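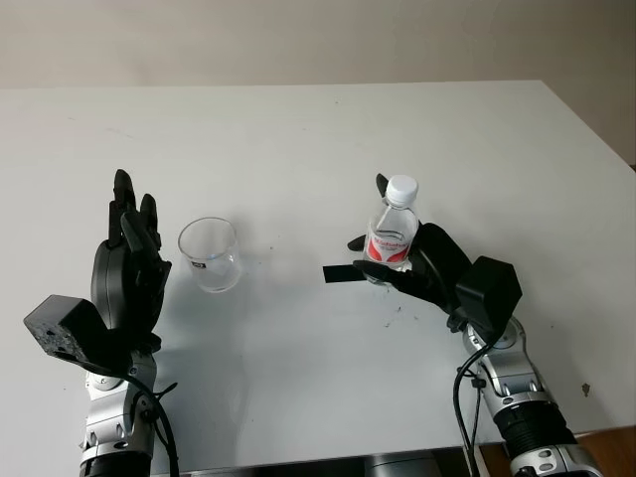 Boating > Features > Refits

Search articles
Enter keyword

A second life for the Magalhães

When Prasanna Thambiah bought the motor yacht Magalhães, she had been sitting ashore at Stollville for five winters. The batteries were dead, the teak on the aft deck had gone gray and lifted at the ends, and a previous owner had painted over the bilge without cleaning it first. The asking price had dropped twice. Thambiah offered less than that and got her.

He had owned smaller boats, the last of them a center console that he kept on a trailer. He wanted something he could sleep on with his wife and two daughters and take down the coast for a couple of weeks at a time. A new boat of that size was out of reach. An old one with a sound hull was possible, provided he did a good part of the work himself.

The hull was sound. The surveyor found moisture in two places below the waterline, both near old through-hull fittings, and recommended that the fittings be pulled and the laminate dried before anything else was done. The engines were the bigger question. They were a pair of original diesels with 1464 hours on the port side and slightly less on the starboard, low numbers for the boat's age. Engines that sit can be in worse shape than engines that run, and Thambiah had both injector sets sent out and the heat exchangers taken apart before he tried to start either one.

The port engine ran on the second attempt. The starboard took three weeks and a new lift pump.

Inside the boat

The layout was kept largely as built. There is a cabin forward with a double berth, a second cabin to starboard with two bunks, and one head between them. The saloon is up a short flight of steps, with the galley opposite the lower helm. Thambiah considered opening up the galley by removing a locker and decided against it once he saw how much wiring passed behind the panel.

He replaced the wiring anyway. The old harness had been added to by at least three people, none of whom labeled anything, and there were wires that ended behind the headliner with tape on them. The new panel was built on a bench at home over the winter and carried aboard in January. The main distribution board is by Tekex, and the two-bank charger is from the same maker. Everything is labeled at both ends, with a printed diagram in a plastic sleeve on the inside of the locker door.

The upholstery was done by a local shop. The saloon seats are a plain dark blue and the bunk cushions were cut from new foam. The cabinet doors were sanded and varnished again, except for one that had split and was made new. It is lighter than the others and will be for some years.

On the water

We joined the boat at Stollville on a gray morning with a light breeze from the southwest. She was relaunched on 24 May 2024 and had been out most weekends after that, so the first faults had been found and fixed. One of these was a steering hose that wept at the upper station. Another was the horn, which worked only when the wipers were on.

She leaves the dock easily. There is no bow thruster, but the twin screws are well apart and the rudders are large enough to be useful at idle. Visibility from the flybridge is good in every direction except directly aft, where the dinghy on its chocks hides the corner of the swim platform. Thambiah backs in from the side deck with a second person calling distances.

Outside the breakwater we brought her up slowly. At 600 rpm she barely moves through the water, which suits the no-wake channel. She climbs onto plane without much fuss, the bow rising for a few seconds and then settling. There was a short chop left over from the night before, and she took it with a thump now and then but no rattles from below. Tabs are needed with the wind on the beam – she leans into it, as tall boats do.

Noise at the lower helm is higher than on a modern boat. New insulation in the engine space has helped, and there is room to add more under the saloon sole. On the flybridge you hear mostly wind.

Fuel is the main running cost. The tanks hold some 200 gallons between them, and Thambiah plans his trips at displacement speed, with the faster pace kept for getting in ahead of weather.

What comes next

The teak is still to be done. Half of the aft deck has been lifted and the rest will follow at the end of the season, when the boat goes back under cover. He has looked at a synthetic deck called Ceno, which is glued down in sheets, and has a sample screwed to the dock box to see how hot it gets in the sun. The anchor windlass is original and slow. It will stay until it stops.

The family's first long trip is planned for late summer, south along the coast with stops every night. The bunks in the starboard cabin have already been claimed.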